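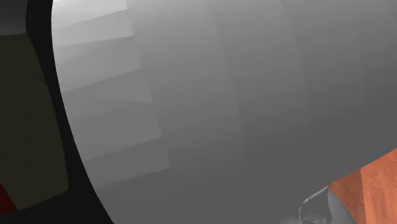 July, past eleven at night

Read the Plotard write-up again and I still don't buy it. They say the policy trained on 700 simulated runs in Dristau carries over to the real arm at Skostent "with little loss." Little loss compared to what? The table has four tasks, and the real-arm column for two of them rests on 44 trials in all. I've had worse luck than that flipping coins.

What bothers me more is the camera. When the arm link swings in close it takes up nearly the whole view, flat gray, with only some olive, orange and a bit of red left at the edges. The write-up treats those moments as if the policy could still see what it was doing. My guess is it's replaying a motion it learned by heart, and the gray could be a blank wall for all it cares. A real link won't be shaded in neat strips like that, either.

So tomorrow I black out the camera whenever the link covers more than four fifths of the view and run the whole set over. If the score stays put, then "visual policy" is a generous name for it. If it drops, I owe Plotard half an apology.

Zou crashed again at the config step. Same error as before lunch. Restarted it, left it going, came home. Forgot to write down the seed, so that run may be useless anyway.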